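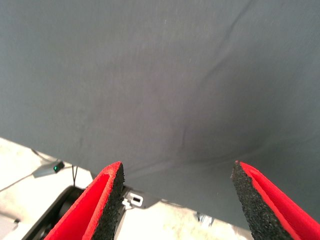 Right wrist, open, before the first pass.

The procedure at Codard was four pages long and Songül Taşdemir had written three of them. Operators were to take both leader arms out of their cradles, hold them at rest until the follower arms matched, and only then press the pedal. The fourth page had been added by someone at Altora and dealt with the fire exits.

Naveed Bangash had read all four. He had spent eleven years fitting gearboxes at Metwally and expected to be bored.

"Pedal down to record," Songül said. "Pedal again to stop. If you drop a gear, carry on and pick it up. If you drop it off the cloth, stop and mark the episode as failed."

"And if I do it badly?"

"Define badly."

He thought about it. "Slowly."

"Slowly is fine. Hesitating is the problem. The policy copies what it's given, and if you stop above the pin for two seconds in every episode, it will learn to stop above the pin. Then it may not learn how to leave."

The target was 40 episodes before the evening shift. Each one started with the gears off the plate and ended with the gears on their pins. Between episodes he was to move the plate by hand, a little to one side or a little round, so that the model would not simply memorise one position. Songül called this variation. Naveed, who had been paid for most of his working life to remove variation, wrote the word on the back of his hand.

The first episode took him four minutes. There was no force feedback in the leaders. He closed his right hand and the far gripper closed, but nothing came back up the linkage to say that it had met steel. He had to judge contact from the gear itself, from the small jerk it gave when the pads took hold. Twice he squeezed too hard and the gear turned in the fingers. He set it down, took it again across the middle, and lifted.

Seating it was worse. At the bench in Metwally he would have put the gear on the shaft and rocked it with a fingertip until it fell home. He had never decided to rock it. His finger did that while he talked to the man opposite. Now he had to find the motion, slow it down and send it through six joints, and the first few attempts produced a wide, foolish stirring that pushed the gear off the pin.

By the ninth episode the stirring had shrunk to a tremor. By the fifteenth he had stopped watching the gripper and was watching the bore.

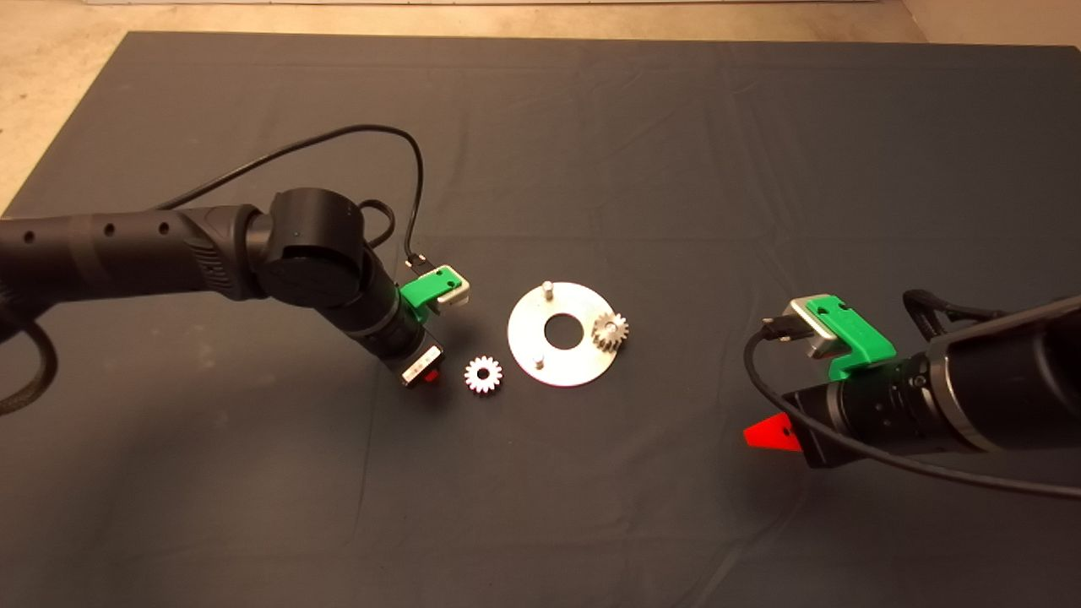
Leave the second gear where it falls, Erick Massawe told him over the headset. Erick was reviewing the episodes from the other office as they came in, and his voice arrived a little behind events. "You keep tidying it. You nudge it straight before you pick it up. I've got that nudge in nearly every file."

"It's easier to pick up straight."

"It is. But the robot can't tell that it's a habit. It'll nudge a gear that's already straight, and then it'll nudge it again."

Naveed took his foot off the pedal. "Do you want them redone?"

There was a pause, with typing in it. "No. Keep them. Just don't do it in the rest."

He found that he could not simply not do it. The nudge was in his wrist. In the end he shut the gripper halfway before each approach, which left no room for the movement, and after five or six episodes the wrist gave up asking. He reported this to Songül as a possible addition to page two. She wrote it down and asked him how he would phrase it. He said he would have to see it on the screen first.

At 3 she brought him tea and one of his own recordings. It was odd to watch. The arms came in over the cloth with a slight dip of the left shoulder, and he recognised the dip before he knew whose it was. His father had reached for tools in that way. The dip served no purpose that he could name.

"Is that in the data?" he asked.

"Everything's in the data."

"Should I take it out?"

Songül played the recording again at half speed. The gear went up, over and down. "It doesn't cost anything," she said. "Leave it."

He drank half the tea, lifted the leaders out of their cradles, and waited for the followers to match.

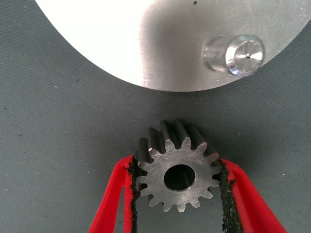

Episode 40, the gear on its way to the pin.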